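Student Projects > Engineering > Robotics | Tags: teleoperation, simulation, demonstration

Showing a simulated arm what to do: remote control compared with hand guiding

Project report by Tae-yang Ban and Bo-ram Ha
October 19, 2022

1. What we set out to do

Our project was about teaching a robot arm by showing it, without writing out each movement in code. A person drives the arm through a task, the computer records the joint positions and the camera pictures, and a learning program later tries to copy what the person did. A recording of one complete go at the task is called a demonstration.

There are two common ways to give a demonstration. In the first, you take hold of the arm and move it yourself, with the motors slack enough to let you. In the second, you stand away from the arm and steer it with some kind of controller. We had used the first way on the teaching arm in January, for a short exercise. For this project we wanted to try the second way properly and see which parts of it are hard for a beginner.

We did all the remote control work in simulation. The lab arm is booked most afternoons, and a simulated arm can be driven into a worktop as often as you like.

2. Equipment and software

The simulated kitchen came from a scene set we call Villik in this report, after the name of its folder. It holds a worktop, cupboards and a number of small objects that can be moved. The arm stands on a pedestal next to the worktop and carries a gripper with two fingers.

For steering we used a Rulau hand controller. It is a stick with a trigger. Moving the stick moves the gripper, twisting it turns the gripper, and squeezing the trigger closes the fingers. A separate button near the thumb pauses the link, so that you can bring your hand back to a comfortable place without the arm following. We called this the clutch. Recording was done with a small program named Duman, written by a student in an earlier year. It saves the arm's position, the state of the fingers and the pictures from two cameras, one looking across the worktop and one fixed near the gripper.

3. The task

The operator starts with the gripper open over the far part of the worktop, moves to the named object, closes on it, lifts it, and sets it down nearer the pedestal. Objects were the tomatoes, the salt shaker, the blue bottle and the thin metal utensil. The operator is told which object to pick before the recording begins.
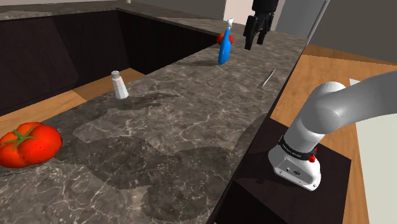

Bo-ram Ha thought the camera position needed more explaining than the controller did. I kept pushing left when I meant away from me, she wrote in the project diary, and it only stopped once I put the stick down, looked at the screen and said out loud which way the arm was facing. After that I did the same at the start of every session. I would tell anyone starting out to do it before they touch an object at all.

We took this up as a rule for both operators. Before the first recording of a session, the operator moved the gripper in each direction in turn and named it. It took very little time and the early attempts in a session became less wild.

4. How we recorded

Each attempt was limited to 3,000 time steps. If the object had not been set down by then, the attempt was saved as a failure and the scene was reset. We planned for 400 demonstrations and ended with 402, as two were recorded after the counter in Duman had already reached its target and we saw no reason to throw them away.

We split the work evenly and swapped places when the operator's wrist began to ache. The person who was not steering read out the object, started and stopped the recording, and wrote notes. Notes were kept short: the object, whether it was picked up, and one line if anything odd happened.

Failed attempts were kept in a separate folder. We did not use them for training, but we went back to them often while writing section 6.

5. The two camera views

The wide camera is good for getting near an object. It shows the arm, the worktop and how the objects are spread out. It is poor for the last part of the movement. Height is difficult to judge on a flat screen, and an operator who trusts only this view tends to stop too high or press down too far.

The gripper camera is the other way round. It shows the gap between the fingers clearly, but very little of what lies outside it. It also moves with the gripper, so when the operator twists the stick the whole view turns. Both of us found this unpleasant at first.

Shadows helped more than we had expected. As the gripper comes down its shadow and the fingers draw closer together in the view, and this gives a rough idea of height when nothing else does. The patterned stone was less helpful. Over a plain surface an object's edge stands out at once, while pale veins can be mistaken for something thin and light lying on the counter. 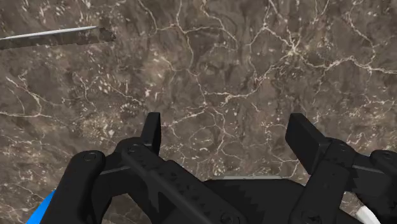 Figure 2. Gripper open over the worktop, close view.

We settled on a habit of using the wide view until the gripper was over the object and then looking only at the close view. Going back and forth between the two during the descent was the most common reason for a clumsy grasp, going by our notes. Tae-yang tried covering the wide view with a sheet of card for one session and found the descent easier. We did not carry on with the card because it made the lift harder, when you do want to see where the arm is going.

6. What was hard

Thin objects. The utensil was the hardest of the set for both of us. The fingers have to come down nearly to the stone and be turned across the length of the object. If they are turned even slightly the wrong way, they push it along. A good attempt needed a pause above the utensil to fix the angle, and then a straight descent with no further twisting.

Tall objects. The bottle and the salt shaker can be knocked over on the way in. Coming down from directly above was safer than coming in from the side, though slower. Where another object stood close behind, we had to go higher before moving across.

Round objects. A tomato has no right angle to approach from, which makes it easy, but it can roll if one finger touches first. The trick was to centre the gap before going down.

The clutch. Both of us forgot to let go of it in the early sessions and then made a large movement with our hand, wondering why nothing happened. The opposite mistake was worse. If the clutch is released while the hand is still moving, the arm jumps. We asked for a softer start and our supervisor helped us add one to the link program.

Hesitation. A person who is unsure stops and thinks, and the recording contains all that standing still. A program that copies the recording may learn to stand still too. We trimmed long pauses from the beginning of each demonstration and left the ones in the middle alone, as we could not find a fair way to decide which of them mattered.

7. Comparison with moving the arm by hand

With hand guiding you feel the arm. You know when a finger has touched the table and you can sense which joints are near their limit. Neither of us needed any practice to produce a usable movement. On the other hand, your own arm gets in front of the camera, and the pictures are then of limited use for a program that has to work from pictures alone. You also tend to pull the arm along in ways that its motors would not choose.

With remote control the pictures are clean and the movements are ones the motors have really been asked to make. The price is practice. Our first session produced almost nothing worth keeping, and our speed went on improving until near the end of the recording period. This is a weakness in the data – early and late demonstrations of the same task do not look much alike, and we mixed them together.

We would use hand guiding for a short fixed movement that will be played back as it is, and remote control where the program must look at the objects and decide.

8. Things we would change

We would leave out the first session for each operator, and say so in advance so that nobody feels their work has been dropped. We would record who was steering inside the file itself. In our set this is only in the paper notes, and matching them up afterwards took most of a day.

We would also like some signal of touch. A small buzz in the controller when a finger meets a surface would probably have saved many of the attempts where the operator pressed down too far. The Rulau stick has a motor for this but we ran out of time to connect it.

The trained program itself is described in the second report, which also covers the Watwood test set.

9. Who did what

Tae-yang Ban set up the scene, wrote the reset script and wrote sections 2, 4 and 5. Bo-ram Ha set up the controller link, kept the project diary and wrote sections 6 and 7. The remaining sections were written together. Both authors recorded demonstrations.

Share this report (2) | Comments (0)

Contact the project office | Copyright the authors | Back to top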